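News > Two Wheels > Press Releases
3 min read

Trisirora opens orders for the Zurus 721, a middleweight built for the ride to work and the long way home

Nitham, 18/04/2020 – I've been waiting to write this one for ages, so forgive me if I get a little carried away! Starting today, riders can put their name down for the Zurus 721, the first middleweight motorcycle we've ever sold under the Trisirora badge, and I get to be the one who tells you all about it.

Let me start with the engine, as that's what everybody asks me about first. It's a 721 cc parallel twin, it makes 90 horsepower, and it pulls cleanly from low down (which matters a lot more in traffic than a big number at the top end). I rode a pre-production bike home from the Nitham plant on a wet evening last November and hardly touched the gearbox between the ring road and my front door. We spent a long time on the fueling, and I think you'll feel it in the first block.

There are 4 riding modes: Town, Open, Rain and one we call Coughlan, after the hill road behind the plant where we do most of our test miles. Coughlan mode gives you the sharpest throttle and backs the traction control off a notch. You can switch between all of them on the move with your left thumb, and the bike remembers your choice when you turn it off. ABS comes as standard, and so does the slipper clutch. 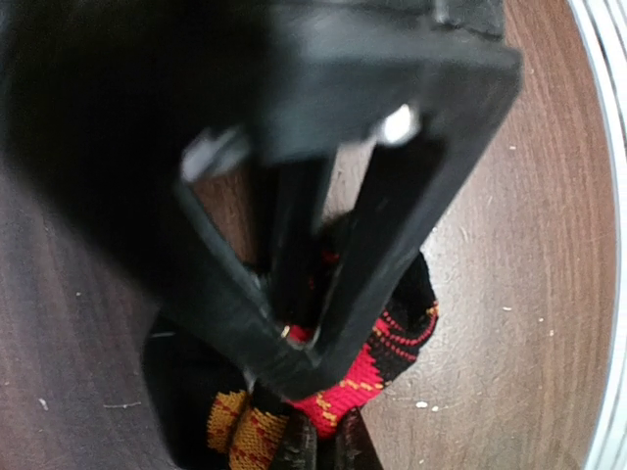

Comfort got as much attention as speed on the Zurus. The seat is low enough for most riders to get both feet down, the bars come back toward you a little, and the pegs sit further forward than on our smaller bikes. We also changed the shift lever. The old one had a hard-edged tip, and if you rode in ordinary shoes and a sock like what the crumpled knit on the brown tabletop looks to be, you knew all about it by the end of the week. The new lever has a wide rubber pad, and it adjusts up or down with a single bolt. Please wear proper boots anyway – I have to say that, and I mean it too!

Luggage was the other thing riders kept writing to us about. The Zurus comes with mounting points for side cases already on the subframe, so there's no drilling and no ugly bracket left behind when you take the cases off. A rear rack, heated grips and a taller screen are on the options list.

The first production run is 1,544 bikes, all of them built at Nitham, in gray, dark red or a deep green that I've already picked for myself. Reservations are open now through any Trisirora dealer or on our website. The deposit is fully refundable right up until your bike is assigned a frame number, and your dealer will call you before that happens.

Test rides will be offered as soon as dealers have their demo bikes and can safely welcome people in. We'll send dates to everyone who has reserved, and then open up the remaining places to the rest of you. Pricing, full specifications and press photos are available from the Trisirora press office on request.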